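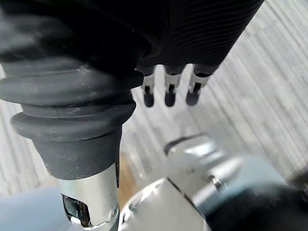 Keep the soles where you can see them

I have worked with shoe parts long enough to have an opinion about where they should be kept, and the opinion is that most of them should be out on an open shelf at waist height. A sole that is lying flat on a shelf is a sole you know you have. One at the bottom of a bin is something you will order again.

At the Winton shop we keep 72 bins. I know the number because I had to label them when we moved the stockroom in September. When I got to the end I had opened every one, and 29 of them held something other than what the old label said. Most had the right kind of thing in the wrong size. A few had soles in with heel pieces, and one had a sandwich wrapper and a tape measure I had been blaming Tapio Valtonen for since spring. I apologized to Tapio.

So my case is partly a case against lids and deep sides. A bin is quick to fill. You stand over it, you put the stuff in, the bench is clear and you feel that the work is finished. The cost comes later and usually goes to someone else, the person who needs a left sole in a middle size at ten to five and has to lift out everything on top of it.

What a shelf asks of you

A shelf is slower. You have to decide where each thing goes, and you have to put it down instead of dropping it. You can't stack soles very high before they slide, so you end up with one layer and some space between the pieces. People see that space and call it waste. I have had this argument with Santeri Seppälä more than once, and his side of it is that floor area costs money and air doesn't earn any.

He's right about the rent. But the space is what lets you pick up a sole without disturbing the next one, and it lets you check sizes by eye. Put three soles in a line and the big one is plain at once. Put the same three in a sack and you're reading the numbers off the bottoms, if there are numbers.

Color matters more than I used to think. Our old shelves were dark gray, and black soles on dark gray were hard to find on a winter afternoon. A bright yellow shelf is not pretty, and under strong light a glossy one throws a shine back at you, but anything black on it shows up from across the room. I'd take yellow over gray every time, and I would paint the gray ones if I were allowed to.

Small parts are the weak point of open shelving. Discs and little blocks will wander. The answer most people reach for is a tray with dividers, and we bought a set from Ahonen and they are fine. I still think that a few parts you are about to use can sit straight on the shelf, provided they are set out in rows. A row is easy to read. If a piece is gone there is a gap. A heap of the same parts tells you nothing until you have pushed it around with a finger.

Where I give some ground

I don't want to throw the bins out. Soles have to travel, from the stockroom to the bench and from the bench to packing, and a bin is the right thing to carry them in. What I object to is the bin that arrived on a Friday and is still there the week after, with more on top. A bin on the move should be shallow in what it holds, one layer if you can manage it, with the soles side by side and pointing the same way. Some cardboard underneath lifts them up so you aren't reaching to the bottom. And I would always rather have a bin raised off the floor a little, even if all that's under it is a low box. Your back will notice by lunch.

Flattened boxes are another matter, and here I am not consistent. I say that nothing should lean against shelving, because it hides the lower level and sooner or later you shift it to get at something and forget to shift it back. Then a delivery comes in and I lean the empty carton against the nearest upright like everyone else. We need a proper rack for them. I have asked Resero for a price twice.
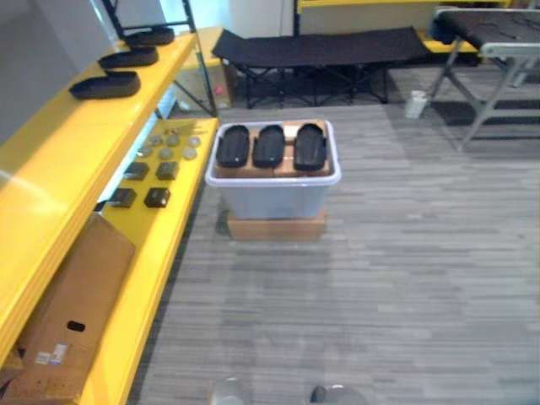
Karthikeyan Amin read a draft of this and wrote back that I was describing a room with very little in it. His place handles 900 pairs in a busy week, he said, and at that rate one layer of soles on open shelves would need a second building. He also said that his bins work perfectly well, and the reason they work is that one person is in charge of them.

I accept most of that. At his volume I would use bins too, and I'd want the one person. But I asked him what his packers do in the last few minutes before they need the parts, and he told me they tip the bin out on a table and line everything up. That is a shelf, as far as I'm concerned. He has put it at the other end of the job.

Our own arrangement for now is this. Bulk stock stays in bins, relabeled, with two sizes at the most in any one of them. Whatever is needed the same day comes out in the morning and goes on the yellow shelves in a single layer, larger soles toward the front and small parts on the level below. Anything left there at closing goes back to its bin, or it stays out and gets used first the next day. Venla Eskola wants a rule about which. I haven't written one yet.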